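Lurkura hand-held gripper kit: progress report for the Modusetti small trials fund

Prepared by Keir MacRitchie, Plelley workshop

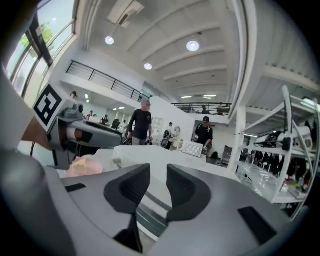 Where we have got to

We are 2 months into the review and it is going better than I dared put in the application. The kit arrived in July, and by the first Wednesday we had both grippers out of their cases and working at the white table on the ground floor. I had set aside a full week for that! Most of the saved time has gone into recording, and the set now stands at 500 usable demonstrations against a target of the same number for the whole trial. I would like to keep going while people are still keen.

For anyone at Modusetti who missed the first call: the person doing the task holds the gripper and does the job by hand, and the recording is then used to teach a robot arm the same job. We are reviewing the kit as a small firm would use it, with staff who have never trained a robot before.

What we like

The fingers are the best thing about it. They have a curved, scooped inner face, and soft things that slide out of flat jaws tend to stay put. Cloths and bags were the items I was most worried about and they have become the ones people ask to do. The printed square markers have been easy to live with too. Once they are fixed on we leave them alone, and tracking has held up well even in the afternoon, when the big windows let in a lot of light.

New users pick it up quickly. Our rule is that a person practises for 8 minutes before we keep anything, and so far everyone has been making clean recordings by the end of that. Oral, the software that comes with the kit, sorts good takes from bad ones on its own and is right often enough that we now only check the ones it is unsure of. That has made a huge difference to the end of the day — I used to stay behind and go through the lot.

What needs work

Weight is the main complaint. A session of 60 minutes is too long for most wrists, and takes from the last stretch are visibly sloppier. We have gone over to shorter turns with a swap in between. Lurkura have told us a lighter body is being looked at, with no date given.

Cables are a nuisance when two grippers are used close together. We have tried clips and tape and prefer the clips. The manual covers one gripper thoroughly and says very little about a pair, so I have started a page of our own notes, which Lurkura have asked to see.

Folding is still hit and miss. The arm manages the first fold well and then loses the corner on the second. I think we need more recordings of that one step, done slowly, and I am really looking forward to trying it.

Spending

We are within budget. The spare finger pads we allowed for have not been needed yet, and I would like your agreement to move that money to a second wrist strap and a longer set of cables.

Next period

Short turns on the second fold come first, then picking items out of a bag, then a repeat of the early tasks with people who have not touched the kit before. I will also ask Lurkura for a firm price on a two-gripper set, as the quote we hold covers a single unit. You are very welcome to come to Plelley and have a go yourselves. Mornings are best, before the workshop gets busy, and I can have the table ready by half past nine.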